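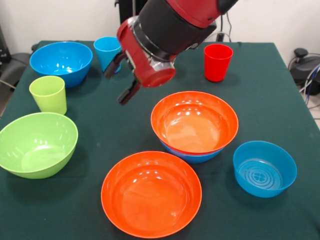
Workshop Notebook - July, Small Boat Shop

Entry opened Saturday, 8 a.m. Planking stock, steam box and glue trials for the lapstrake skiff course.

The order from Malton was received and checked against the delivery slip. Three of the cedar boards were set aside for sapwood along one edge. They remain usable for patterns and for the short planks at the bow, and they have been marked in blue crayon on the end grain. The remaining boards were stickered on the north rack, with the heaviest pieces at the bottom. Moisture readings are to be taken again before any board is resawn.

The steam box was run for the first time since the hinge was replaced. It came up to 201 degrees at the far end and held there once the drain hole had been partly plugged with a rag. The near end read lower throughout. Imre Kovács believes the hose fitting should be moved to the middle of the box, and I am inclined to agree, but the change will wait until the course has finished with the ribs. Until then, all stock is to be loaded toward the far end and turned once.

Rib samples in white oak were bent over the Plidska form. Of 12 pieces, five were accepted. The others lifted grain on the outside of the curve, mostly where the run-out was plain to see before they went into the box. Students should be shown these pieces. They have been left on the shelf over the bandsaw with the dates and the steaming times written on the inside face.

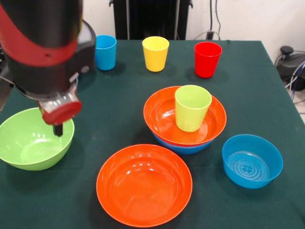 Cups and bowls on the green cloth.

Glue trials. Test joints were made up in scrap cedar and oak with the thickened epoxy, using the short scarf and the longer 8 to 1 scarf side by side. The short scarf failed in the glue line when loaded by hand over the bench edge. The longer scarf failed in the wood. The course notes already call for 8 to 1 and will not be changed. One batch kicked early in the pot and was thrown out. It had been mixed deep in a narrow can during the warm part of the afternoon, and the notes should say more firmly that a batch is to be spread thin as soon as it is stirred.

The Chauvin plane was sharpened and returned to the cabinet. Its sole is still hollow behind the mouth. It is suitable for bevels and should be kept away from the gains, where the hollow leaves a step that must then be sanded out. A second rabbet plane has been requested.

Lofting floor: the sheer was struck again between stations 5 and 6 after a flat spot was found. The old line has been left in pencil and the new one is in red. Offsets in the binder have been corrected to match and initialed. 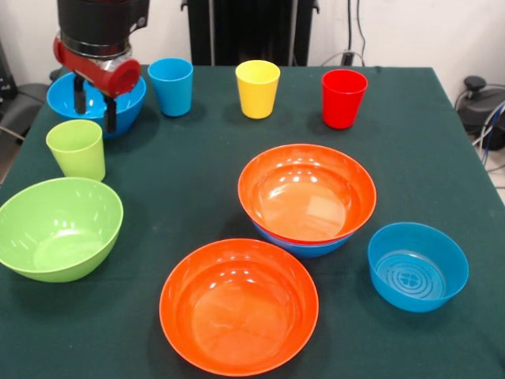

Supplies for the fastening session were reviewed with Imre at the close of the day. Copper rivets, roves and bronze screws arrive mixed in paper bags, and in the last course much bench time went to sorting them. Each bench should have its own set of containers, put out before the students come in. Plain plastic bowls and cups, like the ones on the green cloth, would serve well, and bowls that sit one inside another will take up little room in the cabinet afterward. Roves in particular should go in something shallow enough to pick from with cold fingers. Dirty acetone stays in the lidded steel can and is not to be poured into plastic of any kind.

Vomitz has written to say that the clench nails are delayed by about a week. The garboards can be hung dry and clamped in the meantime. If the nails have not come by then, we shall begin the transom knees early and move the riveting lesson back one session.

Still open: blade for the resaw, second thermometer for the steam box, replacement pads for the long clamps. Steam box drained and left with the door propped. Main breaker off at 5.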